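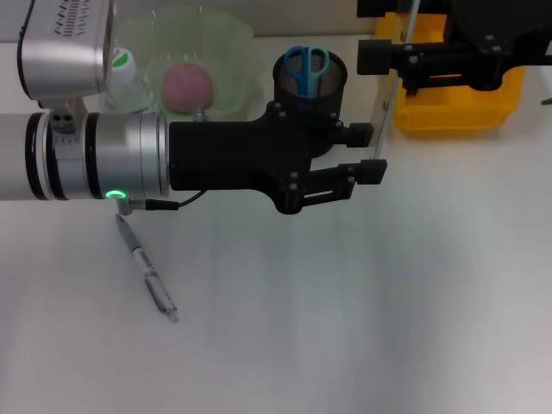
What is the difference between storing an item and staging it?
Storing means assigning an item to a fixed container where it stays between uses. Staging means placing it on the open work surface for a task already under way, and returning it to its container when that task ends.

Chapter 8
Containers and the Work Surface

Chapter 7 dealt with shelving and drawers. This chapter covers the small open containers kept on a tabletop: cups, bowls, and bins. They are treated together because they share one property, an open top, and differ mainly in height, width, and rigidity.

8.1 Terms

A cup is an open container taller than it is wide. It holds long items upright, such as pens, rulers, and scissors. Scissors are placed blades down, with the finger loops above the rim.

A bowl is wider than it is tall, with sloping sides. It suits rounded items that would otherwise roll, including balls and spools of thread. Small bottles are better kept standing on the table, as they tip on a curved base.

A bin has straight or nearly straight walls and a flat base. It accepts mixed items and is normally set against the back edge of the table, where it does not obstruct reach.

The work surface is the part of the tabletop left free of containers. Its area is measured after all containers are in their assigned positions.

8.2 Wall material

Mesh and translucent walls allow partial identification of contents from the side. Opaque walls require a label or a view from above. In the Cavcombe layout exercises (Section 8.5), students compare search times for both types using a set of 40 items.

8.3 Placement

Containers are arranged along the rear of the table in order of use, with the most frequently used nearest the dominant hand. A clear depth of 300 millimeters is kept between the front edge of the table and the nearest container. Sorting tasks that involve trays need more depth; see the table on page 288.

Sobriety in the number of containers is advised. Obi and Talebi recommend adding a container only when an existing one holds items of two unrelated kinds. Their method is applied in Section 8.4 to a shared craft table.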